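Against the Clean Episode
By Aarne Saarinen

Most teams that gather examples for a learning system throw away the bad ones. An operator drives the arms through a task, the gripper closes slightly off center, the part tilts, the operator backs out and tries again, and a reviewer marks the episode for deletion. I think this is a mistake, and an expensive one.

At Zesik we spent July collecting a bracket task: small metal angle brackets, a shallow cardboard tray, two arms. The review rule came from an earlier project, Avach, where the parts were soft and a second attempt usually meant the first had crushed something. Under that rule, 33 percent of the bracket episodes were rejected. Dolores Thibodeaux, who maintains the training code, asked for the rejects and kept them in a separate set.

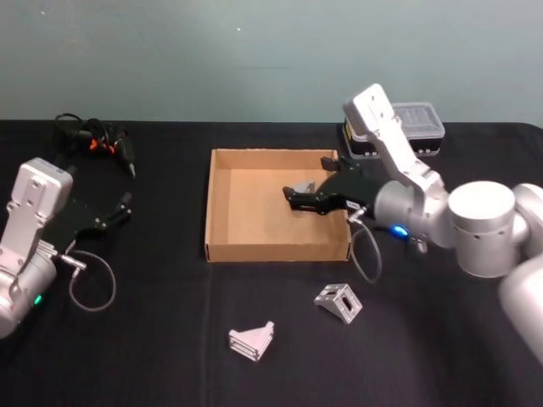 Bracket task, both arms at the table. Two brackets lie on the cloth in front of the tray.

A bracket is a poor object for a clean demonstration. It can rest on its side or stand upright, and each pose offers different faces to a two-fingered gripper. Skilled operators learn which approach works and stop using the others. After 14 sessions, Seidu Aryee and Gifty Gyamfi were producing nearly identical trajectories. The reviewer liked them. The model trained on them had no data on what to do one finger-width away from the good path, and it spent much of its time there.

Dolores trained a second model on the same number of episodes, with 20 percent drawn from the rejects. We ran 50 trials of each. The second model was slower and finished more of them. The difference came almost entirely from regrasps, which the first model rarely attempted.

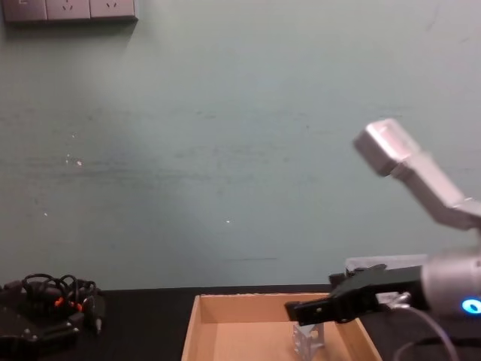 Gripper over the right side of the tray, with a bracket beneath its tip.

Tetteh Quartey objects that failed episodes teach failure. He is right about one class of them. If the operator drops a part and ends the recording, the system learns to drop parts. Those should go. An episode containing an error and its correction is a different item, and our labels had no field for it. "Accept" and "reject" were the only two values.

The fix costs little. Add a third label, mark the time at which the correction starts, and let whoever trains the model decide whether to cut the part before it. Reviewers will need an hour of practice and will disagree at first over slow grasps. The Jinddale group already works this way, and their label sheet fits on one page.

I would also stop ranking operators by acceptance rate. Ours was posted beside the door until last month, and it rewarded restarting a recording at the first sign of trouble. We have no count of the corrections lost that way, as a restarted recording leaves no file.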